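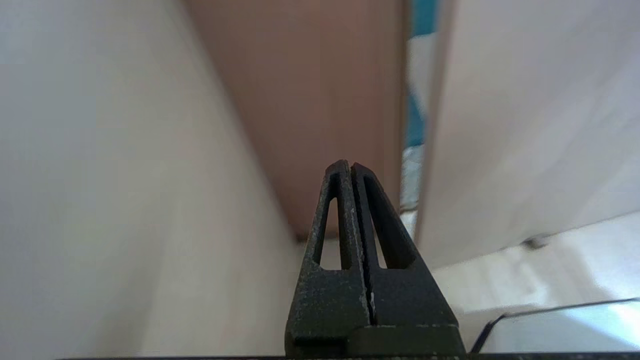

I've been running the fit-out shop at Drikbridge long enough to have opinions about carts, clamps and coffee machines, and now I have opinions about grippers too. This page is for the Bremow two-finger set, the one we sell and also the one we use every day on our own floor. The thing customers ask me first is how it copes in tight spots, and I get it, because most of what we all build is boxes with sides, and sides get in the way! The fingers come together in a narrow point, dark and a bit grainy on the surface, and you can get that point in between a pale panel and a brown one with the wide part of the gripper staying lower down. Those long triangular openings in the fingers matter to me more than I expected, too. On the wrist camera you can look straight through them at whatever is behind, and my operators use that all day long.

Home | Grippers | Wrist Mounts | Spare Fingers | Our Shop | Contact

Posted Mar 7, 2025 by Mansa Amissah

So what does it do for you? Mostly it picks things up and puts them somewhere else, which I know isn't much of a sales pitch. In our shop it fetches shelf pins, hinge plates, little bags of screws and the felt pads that go on door edges, and it drops them inside the cabinet they belong to. That used to be a person on their knees with one arm in a carcass up to the shoulder. I did that job for years and my left knee still has things to say about it when it rains.

We put the first set on an arm in December and I won't pretend it was a smooth month. The first week people walked the long way past it to get to the saw. Somebody put a hat on it. Darragh Ó Súilleabháin, who has been fitting doors here since before I could drive, told me straight out he thought I was measuring him up for the exit, and he was mad that I hadn't talked to him before the crate arrived. He was right about that part. If you're buying one of these for a shop with more than two people in it, please have that talk first (and have it with everybody, the apprentices too).

What changed for Darragh is that he stopped doing parts and started doing doors all day, and he runs the teaching on the arm as well. He knows which hinge plates stick together in the tray and which bags split if you grab them by the corner. I could have paid an outside programmer to find all that out slowly. He gets a higher rate for the arm hours now. We wrote that down, and I'd tell any owner to write it down, whatever number you land on.

The part I didn't see coming was the talking. Parts picking was where our folks chatted, two or three of them around the bins, and that went away. The floor got quieter and a couple of people really didn't like it. We moved the morning break so the whole crew takes it together, which helped some. I still think it's the one thing we lost and haven't fully gotten back.

Now the useful stuff, for those of you skipping down the page.

What's in the box
One Bremow gripper body
3 pairs of fingers, all the same shape
Mounting plate and screws
Printed setup guide (it's short, I rewrote it)

The wrist camera and its bracket are sold separately. You can run the gripper without a camera if your trays never move. Ours move constantly, so we use one.

Price is $973 for the set, with shipping included if you're close enough for our own van. Spare fingers are $81 a pair. You'll want a spare pair on the shelf from day one, and please label the box they're in, because a loose pair of fingers looks like scrap to anybody sweeping up. Ask me how I know. Warranty runs 18 months on the body. Fingers are a wear part and aren't covered unless they show up damaged.

Will it fit your arm? If your arm takes the Dirkau plate, yes, straight on. If it's one of the older Amarasinghe arms you need the adapter ring, and you should email me before you order so I can check which ring you have. There are two and they look the same in the catalog.

A few things I'd do when setting it up. Teach it with the fingers closed first, and walk it slowly into the narrowest spot you've got before you ask it to carry anything. Keep cables tied back if you can, mine are never as tidy as I'd like. Dust the fingers off at the end of a shift. And let the person who used to do the job by hand pick the first task! Our crew chose the felt pads, which I would never have picked, since they're tiny and they're a pain. Everybody hated doing them, though, and it won the arm more friends than anything I said.

It won't lift a door, so don't ask it to. It's also no good with anything floppy, and we still do edge tape and foam by hand.

If you'd like to see one running, come by the shop. Call ahead so Darragh can have it set up with your own parts, a small bag of whatever gives you the most trouble is perfect. He'll show you the bad grabs as well as the good ones, and he's a lot more patient about it than I am.

3 comments | 18 shares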